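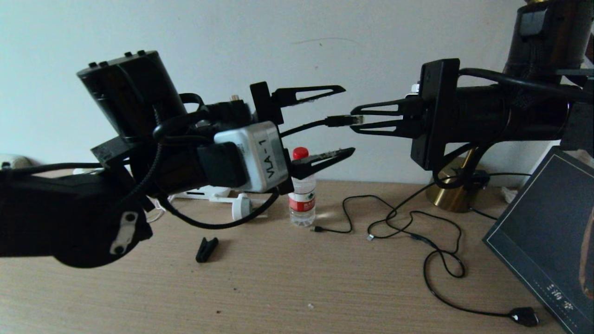

Balakrishnan Chacko wrote to ask why a cable that was put away straight comes out of the drawer in a knot, and whether there is any way to stop it. He also wanted to know why there have to be so many kinds of plugs.

Those are both good questions, and they belong together. To keep cables tidy it helps to know what is inside them, what the plug on the end does, and how a long bendy thing behaves when you leave it alone.

What is a cable?

A cable is a way of carrying electricity from one place to another. Inside it are wires, and the wires are made of metal, usually copper. Copper lets electricity move through it easily. It also bends easily without breaking.

Around each wire is a layer of plastic. Electricity does not pass through this plastic in normal use, so it stays in the wire and does not go into your hand or jump across to the wire next door. Around all the wires together there is one more layer, called the jacket. The jacket is the part you see and touch.

Some jackets are smooth. Others are braided, with thin threads woven together over the outside like the weave of a shoelace. A braided jacket stands up well to rubbing.

Some cables carry power. A lamp cord is a power cable. Some carry information, such as pictures, music, or the words on a web page. Some carry both at once, like the cable that charges a phone and also moves photos off it.

Why are there so many plugs?

A plug is the hard piece on the end of a cable. It fits into a socket. Inside the plug are small pieces of metal called contacts, and when the plug goes in, its contacts touch the contacts inside the socket. Now there is a path for the electricity.

Different jobs need different numbers of contacts. A headphone plug is a round metal pin with thin rings around it. The rings divide the pin into separate contacts. A network plug is a small box with a row of eight contacts along one side.

Plugs also have different shapes to keep people from making mistakes. If every plug fit every socket, somebody could put a strong power cable into a small thing that needs only a little power, and break it. The shape of the plug helps to prevent this.

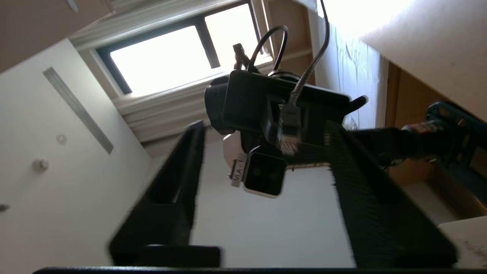
Network plugs are often made of clear plastic, and there is a practical reason for that. The person who puts the plug on the cable has to line up eight thin wires in the right order. Each wire has its own color or stripe. With a clear plug, you can look in through the side and check the wires before the plug is squeezed shut with a special tool. Once it has been squeezed, it can't be opened and used again.

The eight wires inside a network cable are twisted together in pairs. This is a kind of twist you want. Wires that carry information can pick up stray signals from other wires nearby, a little like hearing someone else's talk while you are on the phone. Twisting each pair helps to cancel out the stray signals.

There is a small springy tab on a network plug too. It makes a click when the plug goes all the way in, and then the plug can't slide out by itself. To take it out, press the tab down and hold the plug by its body. Do not pull on the cable. The wires inside are thin, and pulling can work them loose where you can't see it.

How knots happen

Put a shoelace in a small box, close the lid, and shake the box. When you open it, there may well be a knot in the lace. You did not tie it. It was made by one end of the lace moving over and under the loops in the middle.

A cable does the same. When it lies in a pile, the middle part makes loops. The ends are free to move. Each time the drawer is opened or the bag is carried, an end can slip over one loop or under another. If it goes through a loop, that is the start of a knot.

Long cables tangle more easily than short ones. A cable 79 inches long has plenty of length for making loops. A cable as long as your hand has hardly any. Thin, soft cables tangle more easily than thick, stiff ones. 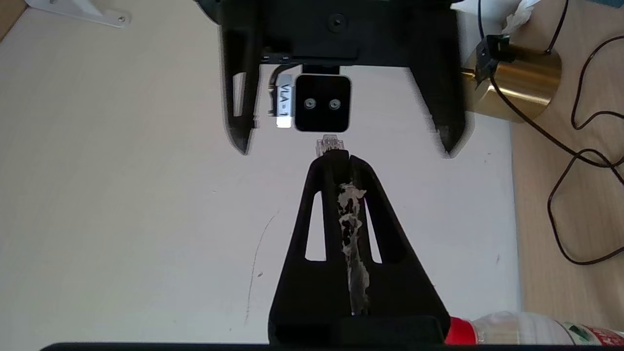
Plugs make things a little harder. A plug is wider than the cable behind it, so it can catch on a loop as you pull it back through. The springy tab on a network plug is very good at catching. Some network plugs have a soft rubber cover over the tab so that it slides past.

Cables also have something like a memory. If you keep one wound in a tight circle for a long time, the plastic gets used to the curve. When you unwind it, it tries to go back. That is why a new cable, fresh from its packet, often will not lie flat on the table.

Tape can be a problem as well. People wrap tape around a cable to mend it or to hold it in a bundle. After a while, the tape may go soft at the edges and leave sticky bits on the jacket. Dust sticks to those bits. A strap or a clip is better for holding a bundle. If the jacket is split and you can see wires, do not cover it up. Leave the cable alone and show it to an adult.

How to untangle a cable

Ask an adult to unplug it at the wall first if it is a power cable. Then clear a space on a table. Move drinks away, even ones with the cap on, and put small loose parts where they won't get mixed in.

Find one end. Follow it with your finger until it goes under another part of the cable. Lift that part and pull the end out from under it. Keep going, a little at a time.

Don't pull hard on both ends. That makes the knot small and tight, and a tight knot can bend the copper sharply enough to damage it. If you get stuck, push the cable into the knot from both sides. This makes the loops bigger, and you can see which one to open.
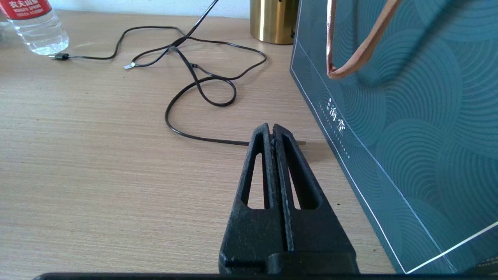 How to put a cable away

Hold one plug in your left hand, with the cable hanging down. With your right hand, make a loop as wide as a dinner plate and lay it in your left hand. Make the next loop the same size and lay it on top of the first.

As you go, let the cable turn the way it wants to turn. Roll it a little between your thumb and finger so each loop lies flat. If a loop pops up into a figure eight, let it go and try it again.

Don't wind the cable around your elbow. It's quick, but every turn adds a twist.

Leave a short tail at the end. Fasten the bundle with a strap, pulled just snug. The plugs should both be on the outside, and neither one should be poking through the loops.

Put one bundle in each bag or box, and write on the outside what the cable is for. Paper bags are fine for this. They are easy to write on.

Words to know

Cable: one or more wires inside a cover.
Contact: a piece of metal in a plug or socket that touches another piece of metal.
Copper: a reddish metal used to make wires.
Jacket: the outside cover of a cable.
Socket: the opening a plug fits into.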